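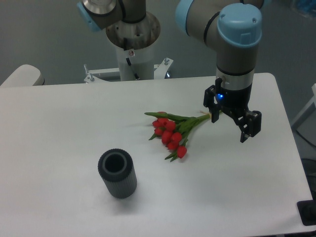 Red tulips, a black cup and a gripper over the table at Pamari's test bench.

Pamari pushes planner update, soft objects get their own mode

Robot software outfit Pamari has put out version 2 of its motion planning package, Trusia, and the big change is how it deals with things that bend.

Flowers, mostly. Also cables, bagged salad, folded cloth. Stuff that doesn't sit still in a model the way a box does.

The release went up in July, a bit after 4 p.m. Free for existing licence holders. New users can grab a trial but the trial leaves out two-arm planning, same as before.

Older versions of Trusia treated whatever the camera picked out as one solid lump. Fine for a cup. Not fine for a bunch of tulips, where the heads are wide and heavy, the stems are narrow, and a leaf poking out one side can make the whole thing look twice its real width. The planner would either try to grab across the widest part or give up and ask for help.

The new mode, called soft grasp, splits an object into zones. Each zone gets a score for how hard it can be squeezed and how much it's likely to move once it's lifted. Stems score well, petals don't. The planner then goes looking for an approach near the good zones and stays clear of the bad ones, and it will slow the arm down if the load starts to swing.

Pamari says the zone scoring was trained on over 700 recorded grasps, all done by a person driving the arms by hand. Failed ones were kept in. The company says the failures turned out to be more use than the good ones for teaching the system where not to touch.

Planning time is the trade off. A solid object still gets a path in well under a second. Soft grasp can take longer, and on a crowded table the wait is noticable. There's a setting to cap it. Hit the cap and the planner hands back the best path it has so far, with a warning in the log.

Force limits have moved too. They used to live in the gripper driver, one number for everything. Now they sit in the plan itself and can change partway through a move, light on first contact, firmer for the lift, light again for the release. Anyone with custom gripper code will need to look at that before upgrading. The release notes flag it in bold and so do we.

Two-arm users get a smaller fix. The planner now reserves space for the idle arm and its cables instead of just the arm's own links. Forum regulars have been asking for that one for ages, after a run of complaints about snagged cables on shared pedestals.

Jafri, which builds packing lines for cut flower growers, has had the beta on 16 cells. It reports fewer bruised heads and fewer stops, but didn't give numbers for either. It did say mixed bunches are still a headache. Long stems tangled with short ones confuse the zone split, and the arm picks up half the bunch. Pamari has that listed as a known issue.

Other known issues so far:

Clear plastic sleeves throw off the depth reading. Workaround is to turn on the second camera if you have one.

Dark, ribbed or textured containers sometimes get an extra zone they don't need. Harmless, just slower.

The replay viewer crashes if a log is longer than 20 minutes. Patch coming.

Upgrading from the last 1.x release should be a straight install. Coming from anything older, export your tool settings first, the import format has changed and the old files wont load. Calibration carries over. Saved paths don't, they get replanned on first run, so don't leave that for the start of a shift.

The viewer itself has had a tidy. Zones show up as coloured patches over the camera view and can be dragged around by hand when the split is wrong. Corrections get saved and can be sent back to Pamari for training, off by default. Keyboard shortcuts are the same, apart from undo, which finally works.

Rival Itavora is working on something similar for its own controller, aimed at laundry and linen. No release date on that yet. It has said the first version will be single arm only.

Pamari's next update is meant to cover placing as well as picking, getting stems into a container upright being the obvious one. The company wouldn't commit to a month. Release notes and the trial download are on its support page, login needed for both.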